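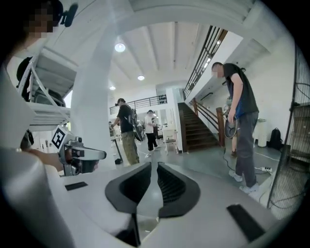

Embla Granström asked us in the first review why we kept blaming the software when every bad run had a cable in it. Fair question! We had spent most of October reading logs, and she got there in one afternoon.

Home | Projects | Reports | Team | Contact

The fault itself is easy to state. The hand-held grippers in our Pluser setup lost their position signal in the middle of a recording, then came back with the fingers reading almost 60 mm off. Out of 421 recordings, 50 had the jump. What got us really excited was the pattern — the jumps bunched up whenever people were walking and turning a lot, and they went away when everyone stood still.

So we opened up a plug on the Dalen power line and found a pin that rocked in its socket. One tug and the voltage dipped! 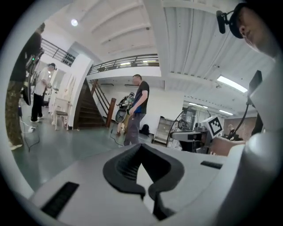
Priya Doucet wrote back that a loose pin was only half of it, and that a cable lying across a walkway is a safety problem even on a day when the data looks perfect. She was right, and we rewrote the whole second half of our plan that week.

The new plan has clamped plugs, a taped cable route, and a check that stops the recording if the signal drops. We still need to test the clamps on the longer Plornton cable.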